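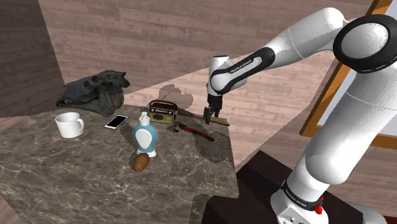
Figure 3. Tabletop layout in the simulation viewer, with the gripper above the hammer.

3. Setting Up a Tabletop Layout

This section covers loading a tabletop layout in Plevis Studio, checking the arm and its gripper, and saving the layout for use in a task run. Installation of the program and the license key are covered in Section 2. The steps apply to the Ardale and Cartwright room packages. The Etness package uses a different room file and is described in Appendix B.

3.1 Before You Begin

The room package must be installed and must appear in the Package List with the status Ready. At least 2844 MB of free disk space is required for the first load. Later loads use the stored copy and need much less. Users with read-only accounts may open a layout but may not save changes to it.

3.2 Loading the Room and Table

1. From the main menu, select Layout, then New from Package.
2. Select the room package and press Open. The first load may take several minutes.
3. In the Surface list, select Marble. The table keeps its size and height when the surface is changed.
4. Under Arm, select the arm model and confirm that Pedestal Mount is checked.
5. Press Apply. The viewer redraws the room with the arm standing beside the table.

Note: The lettering on the arm belongs to the arm model. It cannot be edited or hidden from the Layout window.

3.3 Placing Objects

1. Open the Object Library. The standard library holds 386 objects, grouped by household use.
2. Drag each object onto the table. The layout in Figure 3 uses eight: an animal skull, a mug, a smartphone, a soap dispenser, a potato, a radio, a hatchet and a hammer.
3. To turn an object, select it and hold the Shift key while moving the mouse.
4. Place large objects, such as the skull, toward the back of the table. Tall objects near the front edge can block the path of the arm.
5. Press Settle. The program lets each object come to rest on the surface under its own weight.
6. Look over the table once more. Any object that has rolled or fallen is marked in the Object List and may be put back by hand.

Note: Handles may extend past the edge of the table. The program accepts this placement provided the object remains at rest after Settle has been pressed.

CAUTION: Do not press Settle while the arm is moving. Objects touched by the arm during this step may be thrown from the table, and the layout will have to be loaded again.

3.4 Checking the Gripper Approach

1. In the Object List, select the object to be picked up.
2. Press Approach. The arm moves to a point above the object and stops with the fingers directed downward.
3. Turn the view and confirm that neither finger touches the object or anything near it.
4. For long tools, use the Grip Point slider to choose a position along the handle or at the head. The default position is the center of the object.
5. Press Return Home before selecting another object.

If the message "Approach not reached" is displayed, move the object closer to the pedestal and repeat the check.

3.5 Saving the Layout

1. Select Layout, then Save As.
2. Enter a name of no more than 32 letters or digits. Spaces are not accepted.
3. Enter a seed number if the same starting positions will be needed again. The number supplied with the practice layout is 1264.
4. Press Save. The layout is added to the Task Run menu.

Changes made after saving are not kept unless the layout is saved again. For instructions on starting a task run, see Section 4.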